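埃斯伯格救援站换新艇，我跑去码头看了半天
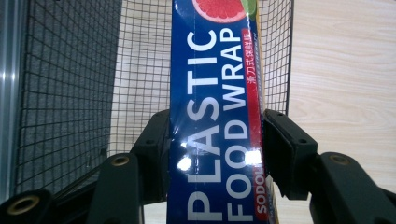
上个月我就听说Esberg的海上救援站要换船，一直没当真，毕竟这话传了快两年了。结果十一月一到，新艇真的来了！早上七点多我还在吃早饭，手机就开始响，镇上的群里全是消息，我外套都没扣好就往码头跑。

新艇叫Felell号，橙色船身，比老艇长出一大截，船舱是全封闭的，翻了能自己正过来（站里的人是这么跟我讲的，我可不想亲眼验证）。造船的是Howlader船厂，从签合同到交船用了22个月，中间因为发动机到货晚拖了一阵。最高航速没人肯给我一个痛快数字，只说比老艇快得多，从港口到外海那片浅滩，以前风浪大的时候要熬上大半个小时，现在应该能省下不少时间。

老艇我是真有感情的。小时候每年夏天开放日都要排队上去摸一摸舵轮，鞋底全是盐粒子，回家还要挨骂。它在站里服役了这么些年，今年到目前为止出动48次，其中14次是夜里。我问最多的是哪类求助，答案跟我想的不太一样：大部分是小帆船和摩托艇没了动力，或者螺旋桨缠了渔网，真正落水的反而少。还有几回是游客在退潮时走到沙洲上，涨潮回不来了。每年都有，每年都在栈桥口立牌子，每年还是有人走过去……

说回新艇。眼下它还不能正式值班，船员得先熟悉操作，白天练完练夜航，还要跟直升机配合演练吊运。站里说训练要做满六周，这段时间老艇照常待命，两条船并排停在内港，晚饭后去散步正好能看到。想拍照的话建议站东边防波堤，西边那段正在修，围起来了，过不去。

钱从哪儿来？我也好奇。大头是地区救援基金，剩下的靠募捐，码头边卖鱼汤的摊子都放了捐款箱，我前前后后也往里塞过几张。造价站里没公布，说等最后的设备账结清了一起发。老艇的去处也还没定，有人想留在岸上当展品，也有人觉得能开就该卖给别的站接着用。我私心是想留下的，不过它蹲在岸上晒太阳，每年刷漆也是一笔开销，这个我懂。

另外提一句，站里顺便换了一批装备，救生衣和干式服都是新的，原来放在Clornimine仓库的备用泵也搬回了港口，出动时不用再绕路去取。听着是小事，跟我聊天的那位船员讲起这个比讲新艇还高兴。

命名仪式放在训练结束以后，具体哪天没定，得看天气和潮水。到时候内港会开放，小朋友可以上船参观，每批限22人，穿平底鞋，狗不能上船（我家那条要失望了）。定下日子我再来更新。

对了，最近风大，出海前记得看预报，手机充满电，把返航时间告诉岸上的人。

分享 14　评论 2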